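How do I get a wrong age fixed on a celebrity bio site?

furum_31
A bio page on Prasmont says the singer from Lavar is 30. She's 31, it was on her own page in August. The net worth looks made up too. I've used the contact form twice and heard nothing. Is there another way?

Posted Tuesday, September 22, 2026

Pfeiffer
Most of these sites copy from each other, so find where the number started. Look at the foot of the page for a source link. If there is one, write to that site first and send a link to her post. Prasmont usually updates after that. Mine took 4 weeks. Leave the net worth alone, they never give a source for it and won't change it.
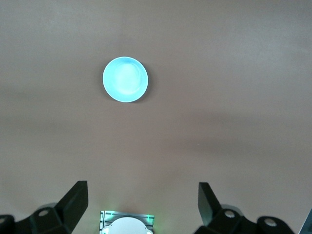 tealeaf81
Same thing happened to me with an actor's birthday. The form didn't work but the comment box under the bio did. Keep it short and put the link in.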